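Workshop notebook, Flitstead office
5/12/20

Outsourced build, week one of the handover

Parnel have sent over the first full drop of the booking system. It compiles, which puts it ahead of the last supplier's. It came with 1,968 warnings, and a covering note describing the build as clean. I have asked what a dirty one looks like.

Spent the morning going through the warnings by type. Most are the same unused import, copied faithfully into every file by somebody with a template and no doubts. Zultunex strips those out in one pass if you remember to switch off its "helpful" renaming, and I remembered on the second attempt.
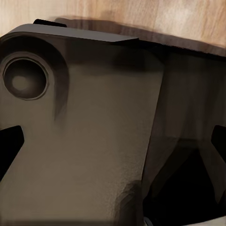 Test suite

165 tests supplied. All pass. 30 of them also pass with the database unplugged, so I have moved those to a folder called "optimists" until someone rewrites them. The date handling tests are good, though, better than ours, and I've copied the approach into the Tindall branch without telling the Tindall branch.

The nightly run takes up to 30 minutes on the old server. Fine for now. Don't start it before lunch, the fan noise carries.

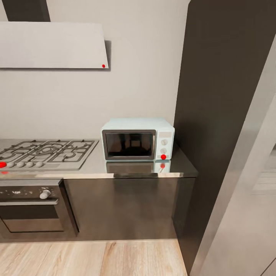 Parnel's reply to the warnings list came in mid-afternoon: they would rather fix these in the next drop than patch this one, as their November staff have moved to another contract and the new people are still reading the code. Could we send the list again, sorted by file?

So we are paying for the new people to read it too. Sent the list sorted by file. Also sent it sorted by how cross each one made me, then recalled that version.

To do: ask for names of whoever wrote the date handling, and try to keep them.
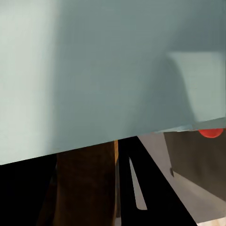
Entry by: workshop lead, Flitstead

Second go at the payments module after tea. The refund path rounds down every time, in the customer's disfavour, and the comment above it reads "temporary". Changed it to round properly and put a test round it. Our own version had the same fault for two years, so I have kept the email to Parnel polite.

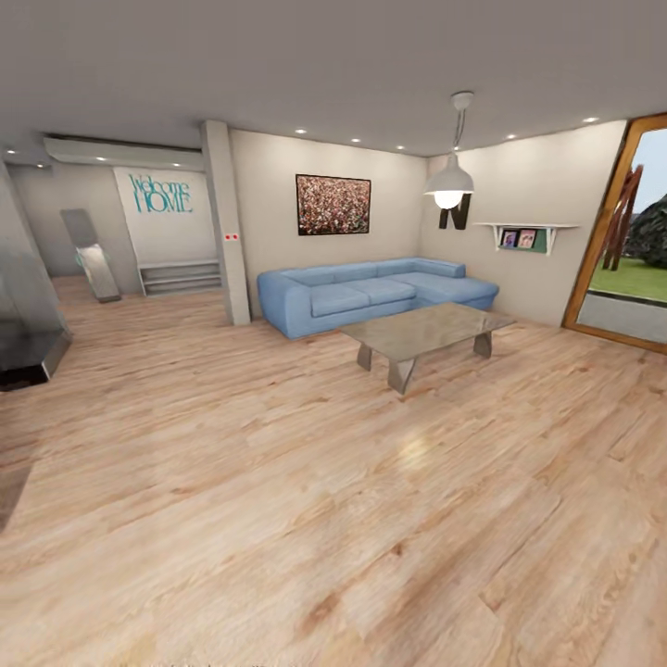
Still to settle is who owns the deployment scripts. The contract says "the parties", and so far neither party has touched them. I ran them by hand on the spare machine and they stopped at step four, looking for a folder on somebody's desktop. Made the folder. Step five wants a password.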